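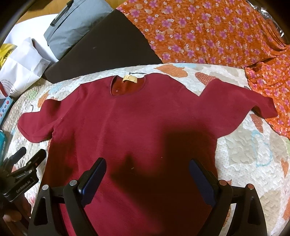

Dec 7, 2020. cloth corner finder, round whatever. Thread, typing fast between runs.

Pfister (our mask + corner stage) got a rewrite of the segmentation head last week. Old one used color clustering plus a cleanup pass. Fine on a plain table. Useless on anything with a print.

New one is a small net, one output for "cloth we care about", one for "edge we'd be willing to grab". The second output is the one I want to talk about.

Old idea of an edge: anywhere mask goes from 1 to 0. Problem is that a hard shadow also gives you a nice clean 1 to 0 if your mask is even a bit sloppy on dark reds. And then the planner goes for it. Very confidently.

So Drumach (planner) was getting grasp candidates in the middle of a flat piece of fabric. Score 0.9 and up. Nothing to pinch there at all.

First fix I tried: throw out candidates when brightness changes but hue doesn't. Worked on the bench. Fell over on dark fabric, where hue in the shadow half is basically noise. Should have seen that one coming.

Second fix: convert to log chroma before the net. Better. Also made the fingertip pads light up as cloth if the exposure moved, so now there's a static mask for the fingers. Well, static per jaw opening. It's a lookup table. It's ugly and I'm keeping it.

Third fix, current one: train the edge head with fake shadows. Blocky polygons, random angle, random softness, pasted over the cloth only, over the background only, or across both. Labels don't move. Net has to learn the polygon means nothing.

The across-both case matters way more than I expected. If the shadow stops at the cloth border, the net uses it as a hint. Lost a whole evening to that.

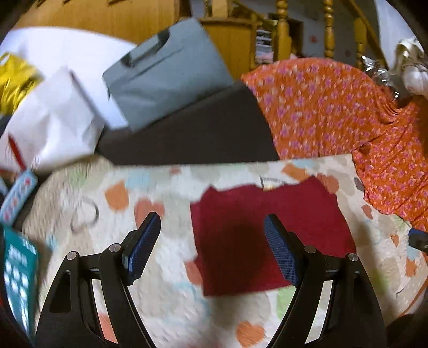
Corner scoring next, and this is where the rewrite pays off or doesn't. Drumach wants a ranked list, each with a point, an approach direction and a confidence. The old ranking was curvature only, so any bump in the outline was a "corner". I want the background to vote too - if a printed shape gets chopped by the outline, there's something lying on top of it there, so the outline is real. The salmon heart partly tucked under a corner of the maroon piece is the dream case. The shadow over the lower left and middle of the cloth is the opposite, it has a strong border inside the fabric and no print getting chopped by it. Same frame, both cases, love it.

Implementation of the vote is dumb on purpose. Take a short strip on each side of the outline, compare texture energy, clamp it, multiply into the curvature score. No second net. Maybe 40 lines with the comments.

(The clamp is important. Without it one loud flower print wins every frame)

Where it breaks: outline runs along the gap between printed shapes. Then both strips look plain and the vote says meh. I let it fall back to the edge head alone and cap the confidence so the planner asks for another view first.

Where it also breaks: cloth on cloth. Patterned sheet under a garment is fine. Garment with a folded sleeve, one layer over another in the same color, no vote to be had. Sleeves are their own problem. Not today.

Tooling bit. Lilholm is our replay viewer and until yesterday it drew the mask as a solid green fill, so you couldn't see what was under it. Which means you could not see shadow mistakes, in the tool we use for looking at mistakes.

Switched it to outline only, edge head as a thin second line, candidates as dots sized by confidence. Keys: j/k step, space jumps to the next frame where the top candidate moves more than 16 pixels.

That jump key is the best thing I've written all month. Top candidate hopping around between nearly identical views is the smell of every bug in this stage.

Ran it over 800 held out frames. Roughly a third of the jumps were shadow stuff with the old head. With the new one I have to go looking for them. Real number after I fix the split, see next post.

The split: I was splitting by frame. Neighboring frames on both sides of the split. Yes I know. Raquel Rebelo caught it in review in about a minute, "why is your val loss lower then train". Splitting by recording now, retraining, expect everything to look worse.

Timing, for whoever asks, someone always asks. Mask + edges + vote is 17 ms on the desktop card. Haven't tried the small board in the Mirnatcombe setup. It'll be slower. Planner only wants a fresh list every 3 control ticks so there's room.

Control side, short version: wrist approaches along the inward normal at the corner, slows down close in, and if the candidate drifts during the approach it stops and replans. Used to chase the drift. Chasing was a bad idea, you get these little curly paths.

Open question if anyone here does cloth: do you pass the planner one confidence per corner or a whole heat map? Single number is easy to log and easy to threshold. But when two corners are near each other I think I'm throwing away somthing useful.

To do before January:
- retrain on the fixed split
- config flag for the finger table, right now it's hardcoded
- same-color layers (lol)
- Lilholm crashes when a recording has zero candidates

Retrain's at epoch 3. Back to it, will reply to stuff later.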